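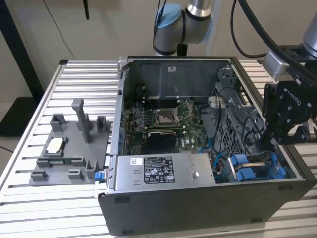 How Do You Teach a Robot to Put a Computer Together?

Filed under: Machines and Making > Robots > Ages 9 to 12

Last updated: 22nd October

A robot arm is a set of motors joined end to end. Each motor turns one joint, much as your shoulder, elbow and wrist each turn one part of your arm. On its own, the arm knows nothing about computers, screws or chips. Somebody has to give it a way to find out what to do.

One way is to write a program that lists every movement. This works well in a factory where the same part arrives in the same place every time. It works badly when a part is turned slightly, or when a cable has fallen across the gap where the part should go. Cables are a nuisance to robots. They bend, and they seldom lie in the same shape twice.

Another way is to show the robot the job. Engineers call this learning from demonstration. A person guides the arm through the task, a computer records what the arm did and what the cameras saw, and a learning program studies the recordings.

Two ways of showing

The first way is called hand guiding. The person takes hold of the arm itself and moves it. The motors are set so that they hold up the weight of the arm but do not push back, and the arm feels light. When the person moves the gripper to a chip, the joints record their own angles. Hand guiding is simple to learn. The drawback is that the person's hands and sleeves get in front of the cameras.

The second way is remote control, or teleoperation. "Tele" means "far", although the person may be sitting only a few steps away. The person moves a controller and the robot arm follows. At the Laxdal workshop the controller is a smaller arm called the Winer. It has joints in the same order as the big arm. Bend the Winer at the elbow and the big arm bends at the elbow. Squeeze the handle and the gripper closes. For a job that needs two arms, the person uses two Winers, one in each hand.

What is being taught?

A desktop computer is a good test because its parts are fitted in different ways. Some slide, some click, and some are held by screws.

The processor, or CPU, is the chip that carries out instructions. It sits in a socket on the main circuit board, which is called the motherboard. Many sockets have a small lever. With the lever up, the chip can be placed. With the lever down, the chip is held. The chip must go in flat and the right way round.

Memory goes into long, narrow slots. A memory stick has to be lined up along its whole length and then pressed straight down. If one end goes in first, it can jam.

Before the lesson starts, loose parts can be set out in a fixture. A fixture is a holder made to fit certain objects. It may have a pocket the shape of a chip or a slot the width of a circuit board. Fixtures can be made on a 3D printer, and a new one can be printed if a part changes. The fixture keeps each part where the gripper can reach it and at an angle the gripper can manage.

What gets recorded?

One complete try at a task is called an episode. During an episode the computer stores:

- the angle of every joint
- how far open the gripper is
- the pictures from each camera
- the time of each reading

At Laxdal these readings are taken 22 times every second. One chip placement takes an experienced operator 17 seconds, which gives 374 sets of readings. Multiply 22 by 17 to check.

A single episode is not enough. If the robot saw only one, it might copy the movement exactly and miss the chip when the computer was moved by the width of a finger. So the operator does the task again with the computer in a slightly different position, then again with it turned a little. The team planned 300 episodes for the chip task. By the end of June they had recorded 667, counting the memory and cable tasks as well.

Mistakes are dealt with in two ways. If a part is dropped on the floor, the episode is usually thrown away. If the gripper misses and the operator calmly moves back and tries again, the episode may be kept. It shows the robot how to recover.

How does the robot learn from this?

The recordings go into a learning program. The one used here is called Erkach. It looks at the camera pictures from one moment and guesses how the arm should move next. Then it compares its guess with what the operator did. At first the guesses are poor. After each comparison the program changes its settings by a very small amount, and this is repeated many thousands of times.

When the guesses are close enough, the program is allowed to move the real arm. It starts slowly, and a person keeps a hand near the stop button.

Try it yourself

You need a friend, a blindfold, a cup and a wooden block. Clear the floor first. The friend wearing the blindfold is the robot. Stand behind and guide one of their arms gently by the wrist until the block is in the cup. That is hand guiding. Next, let go and use words only. Write down each instruction you had to give.

Now move the cup to a new place and read out the same list.

Words to know

Gripper: the part at the end of a robot arm that holds things.
Episode: one recorded try at a task.
Fixture: a holder that keeps parts in known places.
Teleoperation: controlling a machine from a distance.

Next in this series: How the Jerkuvard gripper feels when it is squeezing too hard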